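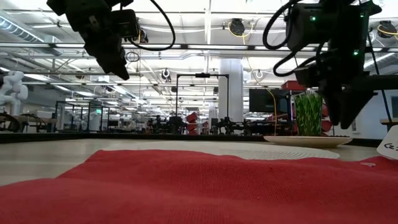 A red cloth on one of our tables, with the round placemat and the green stalks in their glass vase.

About us

Gelteta is a small company for table linen and simple things for the table. We sell cloths, napkins, placemats, and a few dishes and vases that go well with them. We also lend complete table settings for family meals, small weddings and village feasts. Our workroom and our shop are in the same building in Lasside, on the first floor, above the Leclerc bakery.

How we began

The company was started by Hélène Tremblay, who had worked for 13 years in a hotel laundry. There she learned how a cloth becomes old: first at the corners, then along the fold where it is always pressed in the same place. She wanted to sell cloths which can be folded in many ways and washed often, and still look nice on a Sunday kind of table. In the beginning she had one cupboard and 20 cloths, and she carried them to the customers in her own car.

Today we are 6 persons. Two of us sew, one takes care of the washing and ironing, and the others are in the shop or prepare the orders. In March and April everybody irons, including Hélène, as it is the time when families order for the spring feasts.

What we do

Our cloths come in plain colours. Red is the colour we are asked for most, and after it comes a grey that we call Drokarum, from the name of the hill behind the town. We like a fabric where you can see and feel the weave. Very smooth cloths are beautiful too, but they show every small crease, and our customers eat at their tables with children.

A cloth does not need to be pulled flat to the four corners. Many of our customers lay it only over one part of the table and leave the folds soft, with the placemat beside it on the bare tabletop. For the middle of the table we advise something green and not too wide, in clear glass, so that people can see each other when they talk. A shallow dish in cream or white is good company for it.

Borrowing from us

If you borrow a setting, you will receive it folded and ironed, in a flat box with a list inside. Please shake the cloths outside after the meal and put them back in the box without washing. We prefer to wash them ourselves. Stains of wine, candle wax or beetroot are not a drama, only write on the list where they are. If a glass vase is broken, tell us when you return the box and we will find an arrangement.

Last year we lent 689 cloths, and most came back in good health. The ones which are too tired for the table we cut into napkins or into small bags for dried lavender, and these are in the basket near the door of the shop.

Visit us

The shop is open from ten o'clock in the morning until five in the afternoon, with a pause at noon. You are welcome to bring a plate from your home and try it on the different colours. If you look for a special size, please bring the measures of your table, the length and the width, and tell us also how far the cloth should hang down.

The stairs are a little steep. Ring at the bell downstairs if you have a heavy box to return and one of us will come down.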